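Open Day
by Nabila Manurung
August 2019

We use cookies to remember your settings. By staying on this site you agree to our cookie policy.

One

Danang Simanjuntak had been awake since four, and by the time the first bus pulled up he had eaten nothing but a roll of mints. He stood at the door of the Orkden building in his good shirt and shook every hand that came through it, including the hand of a boy of eight who did not want his hand shaken.

"Is it a real robot?" the boy asked.

"It's very real," said Danang. "It's upstairs. It's called Stila."

"Does it talk?"

"No. It tidies."

The boy looked at his grandmother as if she had brought him to the wrong place. Her name tag said Mrs. Pelupessy, and she had circled the word "tidies" on the flyer, twice, in blue pen.

They went up the stairs in a long, noisy line. There were supposed to be 98 visitors and there were a good many more than that, cousins mostly, and a man who had come to fix the elevator and decided to stay. Danang talked the whole way up. He couldn't help it! He told them about the winter the arms would only turn left, and the week in June when Stila learned to let go of things, which had been much harder than teaching it to hold them. He told them about the old control board, the Nisis, which had smelled of toast whenever it was thinking.

"And did you fix the smell?" asked Mrs. Pelupessy.

"We changed the board," said Danang. "I kind of miss it."

The demonstration room had been made up like somebody's front room on a bad morning. A plastic bottle lay on the carpet with crushed cups and balled-up wrappers, a red snack bag and a pale blue tissue. Danang's sister had thrown most of it down herself the night before, with her eyes shut, so that it would be fair. She had also brought a pair of white slippers from home, and these were her own idea.

"Everything on the floor is for Stila to sort out," Danang told the crowd, who were packed in along the tape. "Trash goes in the bin. Slippers don't. Please don't shout the answer."

He pressed the key. The two white arms lifted, and a hush went through the room – a real one, the kind you get just before a cake comes in. Something yellow went into the bin first, and people clapped so loudly that Danang had to wave them quiet. Then one arm swung down and came up again, slow and careful, with a slipper in its fingers.

"Oh, no," said Mrs. Pelupessy.

The arm moved across. It stopped over the bin, and the slipper hung there with its sole to the ceiling.

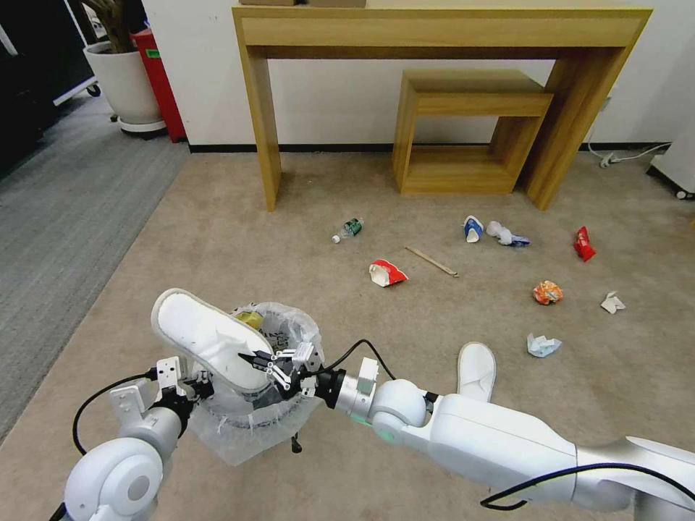
Two

It hung there for what Danang later said was 15 seconds and his sister said was an hour.

Danang had his thumb on the stop button. He had promised himself that he would not press it for anything less than a fire, but those were nice slippers. Behind him he could hear people breathing. The elevator man had taken off his cap.

"It's thinking," the boy whispered. He had pushed right up to the tape. "Look, it's thinking about it."

"Go on, dear," said Mrs. Pelupessy to the robot. "You know what that is."

And the arm moved. It drew back from the bin, a little at a time, turned the slipper the right way up and set it down on the carpet as gently as you'd put down an egg. The noise! Danang had worked on Stila through about 400 mornings and had never once heard anyone cheer for it. Now the whole room was cheering, and the elevator man was hugging a stranger, and Danang's sister was yelling "My slipper!" over and over with both arms in the air.

Danang let go of the button and found that his thumb had gone numb.

They ran it again after lunch, and again at three. The boy stayed for both. By the last run he had taken over the talking and was telling a family from out of town about the board that smelled like toast, and getting nearly all of it right.

"What does it do when everything's picked up?" he asked Danang, when the chairs were being stacked.

"It waits."

"For what?"

Danang thought about this. Then he felt in his pocket, found the empty wrapper from his mints and held it out.

"Go ahead," he said. "Anywhere you like."

The boy took a good long time choosing the spot.

Get new stories by email twice a month. Enter your address to sign up. You can unsubscribe at any time.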